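Saturday at the Ranasinghe open day: can a machine do my laundry yet?

I hate folding laundry. I don't mind washing it, I don't even mind hanging it out, but the pile on the chair in our bedroom has been there so long that the cat has a permanent dent in it. So when a flyer turned up at our library saying the Ranasinghe workshops were opening their doors for a day of "machines at home and in the shop," I put it on the fridge, and last Saturday I went.

Getting there and getting in

The workshops are out past the rail yard, in the old Drukton paint works, and if you drive, go around the back. The front lot was full by ten and I watched three cars do the same sad loop I did. Entry was free but you had to get a sticker at the desk, and the sticker printer had jammed, so we all got our first names in marker. A man at the desk told me they'd planned for 400 visitors and were going to run out of coffee by lunch. (They did. Bring your own.)

There's a map, sort of. It shows the ground floor and leaves out the stairs, so plenty of people missed the upper floor entirely, and the upper floor was the best part! Go up past the bike racks and turn left at the fire door.

The shop floor stuff

Downstairs was the shop half. The first stop was a stretch of mocked-up grocery aisle where a wheeled machine called the Skema was putting soup cans on a shelf. It was good at soup cans. It picked one out of a tray, turned it so the label faced front, slid it in, and went back for the next one, and it did that the whole time I stood there with a pastry in my hand. I worked in a grocery store for two summers and I would have loved to have that thing doing cans while I did, well, anything else.

Then a kid asked if it could do chips. The woman running it laughed and said they'd try, and she swapped the tray. The first bag went in all right. The second one slumped over sideways, the arm came back and nudged it, and it slumped the other way. After a while she reached in and stood it up herself, and the kid got a round of applause for the question.

I asked her what the hard part was and she said bags don't stay the shape they were when you looked at them. I wrote that on my hand because I'd left my notebook in the car.

Next to it was a box-packing cell, fenced off, very fast and very loud. I'll be truthful, I didn't stay long. It's impressive in the way a car wash is impressive. Same box, same spot, over and over, and my husband would have stood there all day.

Lunch, and a talk in a cold room

The food was one truck selling dumplings, and the dumplings were great, and the line was terrible. I ate mine standing up at the back of a talk by Mortimer Bellamy, who runs the home projects at Ranasinghe and who talks very quickly with his coat on. (Everybody had their coats on. The heating in that room had given up.)

He started off by asking who had a robot vacuum, and most of the hands went up. Then he asked who picks things up off the floor before they run it, and the same hands stayed up, mine included - socks, chargers, the cat's entire collection of bottle caps. His point was that we've been doing the vacuum's hardest chore for it. The floor part is easy once a person has made the floor boring.

After that he went through a list of chores and gave each one his own guess. Mowing, he called done. Loading a dishwasher he called close, as long as you're not in a hurry and you don't own anything you inherited. Folding he called slow. Somebody shouted "how slow?" and he said slow enough that you'd fold it yourself out of pity. Making a bed with a person's cat on it he refused to discuss.

I liked that he didn't oversell. A man in front of me clearly wanted a date for when he could buy one and asked in several different ways, and Bellamy just wouldn't give him one.

Upstairs: the laundry room

They don't call it the laundry room, it has a proper name on the door, but everybody upstairs was calling it that by the afternoon. This is the Trustotov project, and it was the thing I'd come for.

What they're teaching there is the dull stuff. Put a cloth in a basket. Take it out. Lay it flat, fold it, put it back. A lot of it begins with people, who do the chore themselves with grippers held in their hands, and the recordings of that are what the machines learn from. I had pictured somebody typing code all day. It's much more like watching a person tidy up with tongs.

Pongsak Suwannarat was showing visitors around and he was endlessly patient with me. He told me they'd recorded 2000 rounds of cloth-and-basket work so far and he could still be surprised by a dish towel. Stiff ones are easy, thin ones cling, and he has strong opinions about fitted sheets that I can't print. I asked if the prints on the fabric mattered and he said a busy pattern can be a help or a nuisance, depending on how it lands when the cloth folds over itself.

I thought about that a lot, because once you start looking at a crumpled towel as a problem, you can't stop. Where's the corner? Which bit is on top? I find a corner by feel, half asleep, with the TV on. With two fingers that only open and close, you have to see it first, or get lucky.
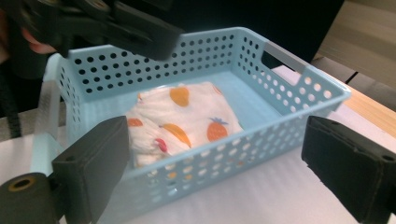
My turn with the grippers

They let visitors try it! I'd have paid money. You get a gripper for each hand, you squeeze to close the fingers, and the job was to get a small towel out of a bin and fold it in half on the table.

I was dreadful. I got the towel out fine, feeling very pleased with myself, and then I spent ages trying to pinch one layer and getting both. When I finally had a corner I let go too early and it flopped back. The girl before me, who was maybe in middle school, did hers neatly and then did it again to show her dad. My fold came out as a kind of triangle. Pongsak said triangles were useful too, and he was being kind.

My wrists were tired afterward, which surprised me, and I came away with a lot more respect for my own thumbs.

So, can they?

Soup cans, yes. Cutting grass, yes. A towel, sometimes, with a person standing close by. I watched the demo arm at the far end of the room fold a washcloth while I was waiting for my turn, and it got there, and it took about as long as my whole phone call to my sister. If it were in my bedroom, working through the pile at that speed all night, I'm not sure I'd care how long it took. That's the bit I keep coming back to. I don't need it to be quick, I need it to not need me.

My sister, for the record, thinks I should just fold the laundry.

If you're going next year

Wear layers for the talk room. Eat early. Do the upstairs first, while the line for the grippers is short, and then come down for the shop floor, which is big enough to take a crowd. The elevator works but you have to ask at the desk for somebody to send it up. Kids are welcome everywhere except inside the yellow line by the packing cell, and strollers are a squeeze on the mezzanine.

They were handing out sign-up cards by the exit for people who want to come in on weekday evenings and do recording sessions. I took one. It's on the fridge where the flyer was, and I've asked if they want to borrow a fitted sheet.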